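Out to Atville for the Tradeck open day

We nearly didn't go, to tell you the truth. It was bucketing down on Thursday morning, the bus was late, and Bianca had already suggested twice that we could just stay in and do the washing. Which is funny, given what we ended up watching!

Tradeck has the long low building behind the Grumside depot, and once a year they open the doors and let anybody wander through. I'd put our names down back in December. At the front desk we got a lanyard and a sticker each (mine said visitor 221, and I've stuck it on the fridge) and then there was tea, and very decent lamingtons, in the old canteen.

Our guide was Kristof Van Dijk. He's been there since they were making conveyor parts, and he still clearly has a soft spot for conveyors, so the first half hour was mostly those. I didn't mind. There's a sorting line they've named Vasiliu, after the street the first workshop was on, and it makes a lovely clacking sound when the trays drop. Bianca's mum Roxana would have stood there all day.

The home room was what I'd come for, though. They've set up a bit of a lounge room at the far end, and the robots practise household jobs in it: picking up clothes, putting things in baskets, that sort of business. Two arms, and a person at a desk keeping an eye on everything. We were allowed to stand behind a yellow line with 50 or so other... no, I'll be fair, it was a small group and it only felt crowded because of the umbrellas.

Paula Marinescu ran the session and took questions the whole way through. She was great with the kids, who wanted to know if it could do socks. (It can, but she said socks are a pain.) I asked why clothes are so hard for it and she told me a mug is the same shape every time you meet it, while a singlet has a new shape every time somebody drops it. Fair enough, mine do too. She also said the laundry runs are all logged, and that attempt number 334 had been the one they showed the mayor. I forgot to ask how that went.

I'd expected it to be noisy and quick. It's quiet, and you need a bit of patience, but I got properly absorbed and so did Bianca, who had planned on ten minutes and a coffee. We missed the 2 o'clock bus and I couldn't have cared less.

Wear flat shoes if you go, and bring a jumper, as the home room is freezing.
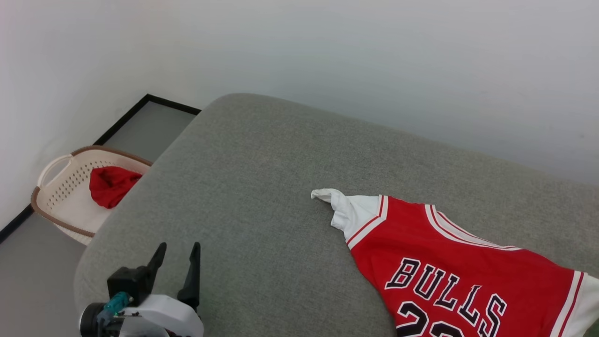

Do you have to book ahead for the open day?

Tradeck asks you to put your name down at the front desk or by phone, and the home room sessions fill up first, so mention that one when you ring.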